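Working from the kitchen table, one month in

09/04/2020

When the accounts department at Fortin sent its people home, Bianca Moldovan carried her monitor down two flights of stairs and put it in the back seat of her car. She had been told to expect two weeks. She left her plant, her good chair and a drawer full of tea behind.

The two weeks have passed. The monitor now stands on one end of the kitchen table, and the family eats at the other.

Small companies like Fortin had no plan for this. Most had let people work from home on a Friday now and then, and a few had bought laptops for their sales staff. The rest of the work was done at desks, on machines that belonged to the office, with paper that was kept in cabinets. Moving all that took days of phone calls. Passwords had expired. Printers stayed behind. At Pladport, a freight broker with 30 employees, the phones were forwarded to one person's cell for the first three days because the proper system could not be set up from outside the building.

What people ask about most now is much more ordinary. They want to know how to sit, when to stop, and what they can buy that will make a table feel like a desk. A separate keyboard and mouse are usually the first purchase, and they are still the cheapest fix for a sore neck, as they let the laptop screen go up on a stack of books.

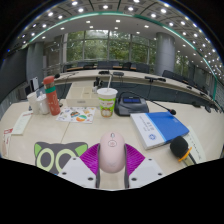 Lindiwe Msimang disagrees that equipment is the place to start. Her view is that hours come first, and that a person who works until nine at night will hurt in any chair. She shuts her computer at five thirty and puts it in a closet, and she has asked her team to do the same. Some do. Others have small children at home and can only get real work done after bedtime, so a fixed closing time is no use to them.

That split runs through nearly every office we spoke to. People who live alone say the days are too long and too quiet. Parents say they work in pieces of 20 minutes. Laurențiu Bălan, who has a boy in second grade, takes his calls from the parked car.

Meetings have multiplied for both groups. Questions that used to be settled by leaning over a desk now get a slot on the calendar. At Clurix, a design firm, the morning call grew so long that the staff asked for it to be cut, and it is now held only on Mondays.
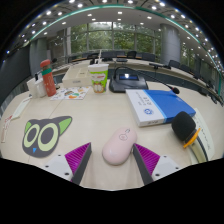

## What may stay

Managers are less worried than they were in February, when the idea was still being argued over. Invoices are going out. Customers are getting answers, if a little later in the day. Bogdan Matei was against home working for years and says he would now allow it for anyone who asked, provided they came in for stock checks.

The rent is another matter. Pladport's lease runs for two more years, and the lights on its floor are on a timer that still turns them on each morning. Fortin has asked its landlord for a lower rate and is waiting to hear.

Moldovan would like her chair back. She has permission to go in and pick it up on Saturday, along with the tea.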